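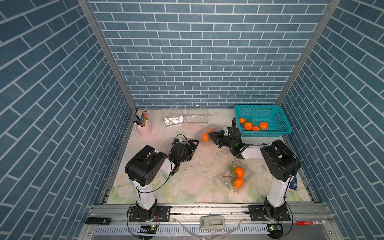

Thảo Bạch

I was told that patterned wallpaper "makes a small space sing". I remain unconvinced, but I said I'd put the Dornley page up, so up it goes, with my grumbles attached.

**Mandarins, clamshells and a basket, Dornley**

Blue brick paper on three sides. Brick doesn't come in that blue anywhere I've lived, and on the side walls the rows run off at such a slant that I feel slightly seasick. The seller at Paltcombe calls it "calming". It cost me 15 pounds a roll and I needed 3.

The floor is roses, pink and white, very pale. Roses with brick is the sort of thing people say works if you're brave. I'd say it mostly shows the crumbs – look at the middle.

I do like the teal basket. Mandarins look right in it, above all the ones with their leaves on. Whether a mesh basket keeps fruit any longer than a bowl, as the Warrier leaflet claims, I doubt very much.

The clear clamshells hold two apiece. It seems a lot of plastic for two mandarins, and I've yet to meet a lid of that kind that shuts properly at the first go.

Pink pen pot, back left, with coloured pencils and a black marker leaning out. My sister says it "ties the colours together". Pink, teal, orange and slate blue – I can't see what is being tied to what.

The Brarkance page should follow in December, if I can be talked into it.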